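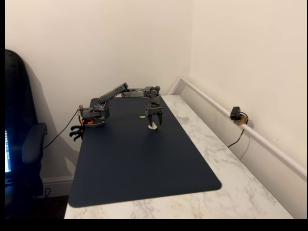 Arm on the desk mat, gripper over the small white test piece.

Predia Help Desk
Ticket 288: Second arm, power supply and gripper purchase for Cusville
Opened in April by the bench team, Cusville office
Status: Waiting on quote

Search tickets Enter keyword or ticket no. Go

Original request

We have one printed arm set up on a desk in the corner of the back room. We want to buy parts for a second arm out of this quarter's equipment money, and we need help working out the order before we send it to purchasing. The total we have to spend is $400. Anything over that goes to the yearly budget and we would not see it until fall.

Our list so far:
- One set of servos, same model as the current arm
- One power supply
- One servo driver board
- One roll of gray filament and a part roll of orange (we have orange left)
- One spare two-finger gripper kit

Horkside quoted the servo set at $288. Shipping is not included. We have not asked anyone else.

We also have a fault on the current arm and would like to know if it changes what we buy. The wrist servo drops out when the gripper closes on a part. The arm holds position, the gripper stops, and the controller reports low voltage on the wrist. It happens most often when the arm is reaching out over the mat and less often when it is folded in close to the base.

Reply from Help Desk, 9:40 a.m.

Please don't order the servos yet. Low voltage at the wrist with the arm stretched out is usually a supply or wiring problem, and if it is the supply then the one on your list will give you the same trouble on arm two.

Please check the following and post the results:
1. Supply voltage at the base with the arm parked.
2. Supply voltage at the base with the arm extended and the gripper closing.
3. Voltage at the wrist connector under the same load.
4. Current rating printed on the power adapter.
5. Length of the lead from the adapter to the base.

Update from Cusville, 11:15 a.m.

Results:
1. Parked, 7.4 V at the base.
2. Extended and closing, 6.9 V at the base.
3. Wrist connector under load, 5.6 V. The fault came up while we were taking the reading.
4. Adapter is rated 5 A.
5. Lead is 3 meters. We used a long one so it could go around the back of the desk.

We tried it with the small white piece and also with nothing in the gripper. With nothing in it there was no fault in ten closes. With the white piece it faulted on the fourth close.

Reply from Help Desk, 1:05 p.m.

Two separate losses there. Half a volt is going before the base, which is the long lead and a supply near its limit. The other 1.3 V is going between the base and the wrist. Every servo on that arm is fed through the one before it, and the wire is thin.

Before spending anything, swap the lead for a one meter lead in heavier wire, and run a separate power pair from the base to the wrist. Leave the data wire as it is. Zip tie the pair along the forearm with enough slack at the elbow for full travel.

On the order: change the power supply line to a 10 A unit, one per arm. Don't run both arms from one supply.

Update from Cusville, 3:50 p.m.

Shorter lead and separate pair are in. Wrist reads 6.7 V under load. No faults in 30 closes on the white piece. Closing this part of the ticket unless it comes back.

Revised order:
- Servo set, Horkside, $288
- 10 A supply, quantity two, Yilma, $109 for the pair, shipping included
- Driver board: removed, we have a spare that tested fine
- Filament: removed, using stock
- Gripper kit: removed

That comes to $397 before Horkside's shipping. Their site says up to two weeks for delivery but doesn't give a shipping cost until checkout.

Reply from Help Desk, 4:20 p.m.

You have $3 left for shipping, so this will go over. Ask Horkside for a written quote with shipping on it. If they won't move on price, buy one 10 A supply now for the arm that is running and put the second on the yearly list. The second arm won't need power until it is printed and assembled.

Please also put a line in the yearly budget for spare servos. The wrist and gripper units wear first. Two spares per arm is what we plan for at the other benches.

Update from Cusville, 4:35 p.m.

Quote requested. Spares added to the yearly sheet. Will post the quote when it arrives.

4 comments 0 shares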